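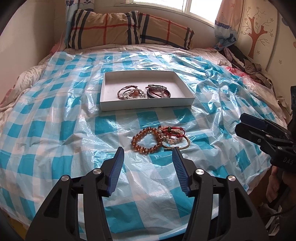

Notebook, care planning form study
2024-07-28

Second read-through of the Plekari draft with Valdis. We went line by line through the section on naming a substitute decision maker. Changes agreed:

Page 2, "health care agent" becomes "the person who speaks for you" at first mention, with the legal term after it in brackets. After that we use the legal term only.

Page 3, the question on tube feeding is split in two. Short-term feeding after surgery and long-term feeding with no expected recovery were sitting under the same checkbox. Three of the home hospice nurses flagged it independently and I should have caught it in the first draft.

Page 5, the free text box stays. Valdis wanted it gone because it slows down coding. I want it in because that is where people write the things the checkboxes miss. Left it in for this round, and he will tag how long each answer takes him to code.

Word count
The draft had crept back up over 2,000 words including the notes for family. Cut the paragraph on organ donation to a pointer to the state form. Cut the second example in the pain section. Still not happy with the pain section. It says comfort care "may shorten life" in one place and "does not shorten life" in another. Yeshi is rewriting both sentences and will check the wording with the palliative team before it goes back in.

Interviews
98 forms back from the July mailing. Mateja has logged them all. I pulled 30 at random and read them against the phone interviews.

Main thing from the 30: people tick "no" to the ventilator question and then tell us on the phone they would accept it for a few days if the doctor thought they would pull through. The form gives them no place to say that. Same problem in the last version, just less visible because fewer people answered the question at all. Suggest a "for a trial period" option with a line for how long. Dagim thinks a blank line will get us answers nobody on a ward can act on ("until it is time"). He would rather have fixed choices. Try both, half and half, in the next print run.

A smaller thing - several people left the date blank beside their signature. Move the date line up next to the name. In the current layout it falls under the witness box and looks like it belongs to the witness.

Wubshet translation
Back translation came in. Mostly fine. "Dignity" came back as "respect" twice and "rank" once. Sent the three passages to Yeshi with the originals.

Flideo recorder
Sound dropped out in the last third of interview 14. Notes are good enough to use, but mark the transcript as partial. Esko has the spare and will bring it in.

To do
- Reprint order with Zumton, 2,000 copies, once the pain section is settled and not before
- Draft the two ventilator questions (me)
- Coding sheet needs a column for trial period answers (Valdis)
- Ask Mateja whether the late returns go in this batch or the next
- Reply to the ethics office about storing the signed copies. They want a locked cabinet on our floor, and the one we have is full of the old forms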